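Capital planning for bimanual robot workcells

Capital planning for a bimanual robot workcell is the process of estimating, approving and scheduling expenditure on a bench-mounted station with two manipulator arms. It covers the initial purchase, installation, consumables, spares and eventual disposal. The practice differs from budgeting for a conventional industrial cell in that the arms usually account for a smaller share of total cost than the labour of operating them, and in that the list of handled objects changes frequently.

Scope of the budget

A typical submission separates capital items from operating items. Capital items include the arms, grippers, mounting hardware, work surface, cameras and host computer. Operating items include task objects, replacement finger pads, cables, calibration time and operator wages. Items below the organisation's capitalisation threshold are expensed in the year of purchase, even where they are essential to the cell.

Task objects are commonly under-budgeted. A tabletop programme based on household tableware needs plates, cups and cutlery in matching duplicates, so that a damaged piece can be replaced without altering the task.
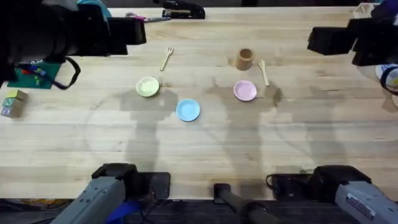 Should task objects be bought with the arms or on a separate order?

A separate order is generally preferred. Task objects are low-value and sourced from retail suppliers, and combining them with the arms exposes them to the longer approval path and lead time of the capital purchase.

Cost estimation

Estimates are prepared either bottom-up, from supplier quotations, or by analogy with an earlier cell. The Preninside workbook, used at several Canadian sites, applies the bottom-up method and records each line with its quotation, freight, duty and provincial sales tax. In the workbook's reference case, recurring consumables are entered at $1,516 for the first year and $1,263 for the second, the difference reflecting one-time purchases of fixtures and storage bins. Both amounts exclude labour.

Freight and brokerage are entered as individual lines. Folding them into the unit price makes later comparison between suppliers unreliable, particularly where one quotation is in Canadian dollars and the other is not. Exchange exposure is normally covered by a contingency line reviewed at the time of the purchase order.

Specification and procurement

The specification fixes reach, payload, gripper stroke and mounting pattern before quotations are requested. Reach should be stated for the overlap region, where both arms can work on the same object, as well as for each arm alone. Cable routing is frequently omitted from specifications and then resolved on site at the purchaser's cost.

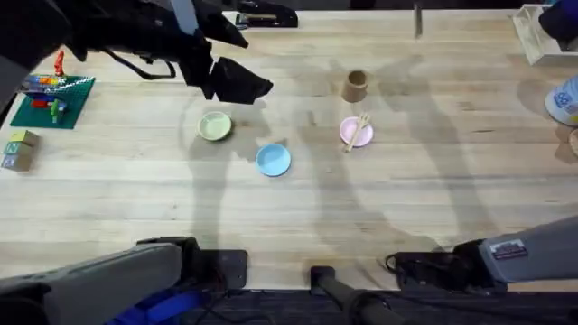
Shirin Najafi has objected to this sequence, arguing that the mounting pattern should be left open until the bench has been chosen, as a bench replaced late in the project can cost more in rework than any saving made on the arms. Hendrik Buthelezi considers the objection valid for first installations only; on a second cell, in his view, the bench is already known and an early freeze shortens the tender.

Two procurement routes are in common use. Under the bundled route, a single integrator such as Skaveo supplies and commissions the complete cell. Under the component route, arms, grippers and cameras are bought separately and assembled in-house. The component route has a lower invoice total but transfers integration risk to the purchaser. Zelumell quotes on either basis, with warranty terms that begin at delivery for components and at acceptance for bundled cells.

Spares and service life

Finger pads, cables and gripper fasteners wear faster than the arms and are held as spares from the first day of operation. A planning life of 4 years is usual for the arms and 2 years for the wrist cameras and host computer. Depreciation schedules should follow these lives separately. Treating the cell as one asset produces a write-off when the computer is replaced.

Wrist cameras are sometimes deferred to a second budget year to reduce the initial request. This saves little where the grippers must later be removed for the camera brackets and the cell recalibrated.
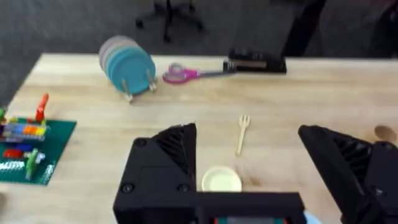
Equipment Planning Group, Parsa Automation

Acceptance and release of funds

Payment is normally staged, with a deposit on order, a larger instalment on delivery and a holdback released after acceptance. The acceptance test is written into the purchase order and names the objects, the start positions and the permitted number of operator interventions. A holdback tied to a calendar date instead of a test result offers limited protection if commissioning runs late.

See also

Asset register
Holdback (contracts)
Total cost of ownership
Workcell layout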